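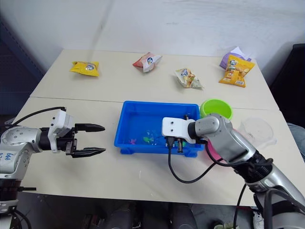
Lindsay Pearce objected, on reading the first draft, that parents do not think in portions at all and that we should have asked them about packets.

October
Maite Segura and Hubert Eder

4.2 Snacks between school and tea

We changed the wording for the second round. Parents in Ellery and Cladby kept a diary for 30 days and wrote down each packet opened before the evening meal. Shared packets were entered once, under the oldest child.
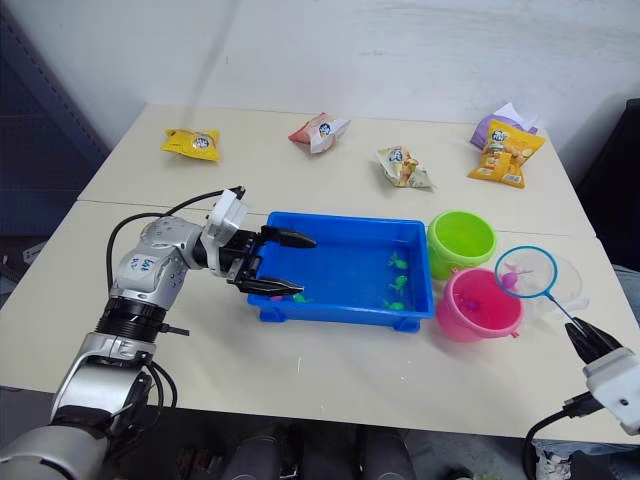 The diaries gave 3,883 entries. Of these, 3,000 were for savoury snacks, and the rest were mostly biscuits and fruit. Entries were heaviest in the first hour after school in both towns. 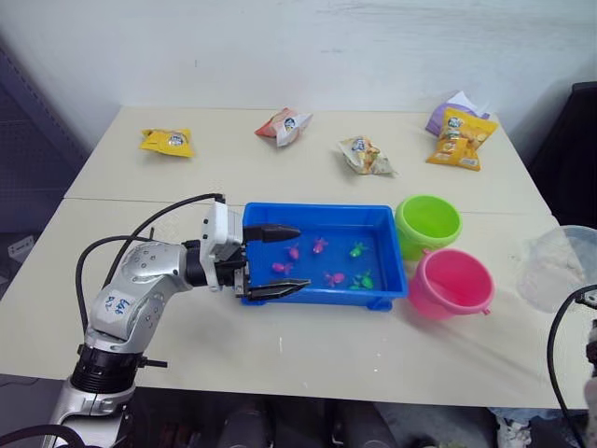
Cladby families recorded fewer packets on days with a club or a swimming lesson. In Ellery we found no such difference, perhaps because the clubs there finish later. We left out 13 diaries with more than a week missing.

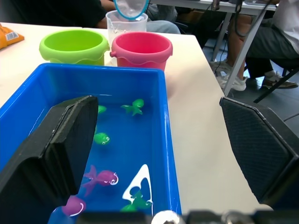 Figure 2. Toy sea creatures in a blue tub of water. Photo: Huia Kerslake.

Play at home was noted in a separate column, which many parents left blank. We return to it in Section 5.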